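How I Get Povelex Ready for Work

Hi! I'm Zohreh Soltani, and I look after a robot called Povelex. It's an arm on wheels, and its job is to put snacks on store shelves. It can move up to 200 packets before its battery needs a rest. Not bad for something with only 2 fingers!

Step 1: Clean the fingers

Povelex has soft rubber pads on its fingertips. Snack dust makes them slippery (yours get slippery too, if you've been into the chips!), so I wipe each pad with a damp cloth. If a pad has a crack in it, I peel it off and press on a new one.

Step 2: Learn the hold

Chip bags are hard for a robot. They're squishy and shiny, and a tight squeeze goes crunch. So before I type in any numbers, I watch how people do it.

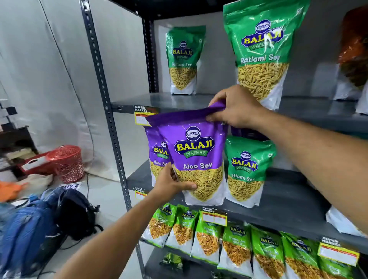 One hand pinches the crimped top of the purple Aloo Sev packet, and the other cups it from below. I love that! Povelex has just the one hand, so I teach it the top pinch and set the squeeze very low.

Step 3: Show it the shelf

Next I roll Povelex up to our practice shelf in Vuvthorpe and touch its fingertip to each corner. Beep, beep, beep, beep! Now it knows where the edges are. My friend Mervyn once bumped the shelf after I'd finished, and I had to do all four corners again.

Step 4: Go slow first

The first run is always at turtle speed, with my hand right beside the big red stop button. If a packet slips, I stop, look at the pads, and try a tiny bit more squeeze. Then we go again, a little faster, until it's time to plug Povelex in for the night.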